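Recipe testers wanted: home baking, Wirkby and by post

Grilel is looking for home bakers to test recipes for a new book of cakes, biscuits and tray bakes. The book is being written by Rohani Menon and edited by Taner Türkmen, and is due to go to the printer in September. You do not need any training. You do need an oven that works, a set of scales and the patience to follow a recipe exactly as it is written, even where you would normally do it your own way.

What the work involves

Each tester is sent 2 recipes a month by email. You bake each one once, at home, in your own tins, and fill in a form the same day. The form asks for the real baking time, the size of tin you used, what the mixture looked like before it went in, and anything in the method that made you stop and read it again. It takes most people less time than the washing up.

We would like comments on taste too, but the method matters more to us at this stage. If a sponge sank or a biscuit spread into its neighbour, write it down. Please don't bake it again to get a better result before sending the form.

Most of the recipes use plain or self-raising flour, butter, eggs and sugar. A few need rye flour, black treacle or ground almonds. There are no yeast doughs in this round. The Majimbun chapter, on steamed cakes, is being tested separately, and you will need a steamer or a deep pan with a rack if you want to be put down for it.
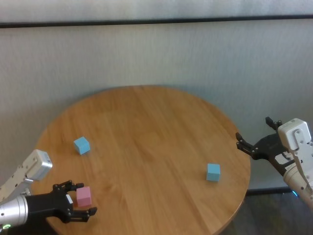 Payment and ingredients

We pay £68 for each month in which both forms come back. Ingredients are paid for on top of this, against receipts, and you can send a photo of the receipt with the form. We can't pay for tins, mixers or other equipment. If a recipe asks for a tin you don't own, tell us and we will swap it for another one.

Who we are looking for

We had replies from 275 people for the last book and could take only a small part of them, so please tell us clearly what sort of kitchen you have. We are short of people who bake with:

gas ovens
range cookers
small table-top ovens
no electric mixer

We would also like to hear from people who have only been baking for a year or so. Experienced bakers tend to fill in gaps in a method without noticing. If you have a food allergy, say which one, and we will leave out the recipes that don't suit you.

Testers can live anywhere in the UK. Those near Wirkby may be asked to bring a cake to a tasting at our office in Brutley Lane, and bus or train fares will be paid. This is optional.

How to apply

Write to Rohani Menon at Grilel with your name, your postcode, the make and type of your oven, and a few lines on something you baked recently that went wrong. Put "Recipe tester" in the subject line. The closing date is 30 March 2020. We will reply to everyone, including those we can't take this time.

Recipes are sent in confidence and should not be copied or put online before the book is out. All testers will be named at the back unless they ask not to be, and will get one free copy.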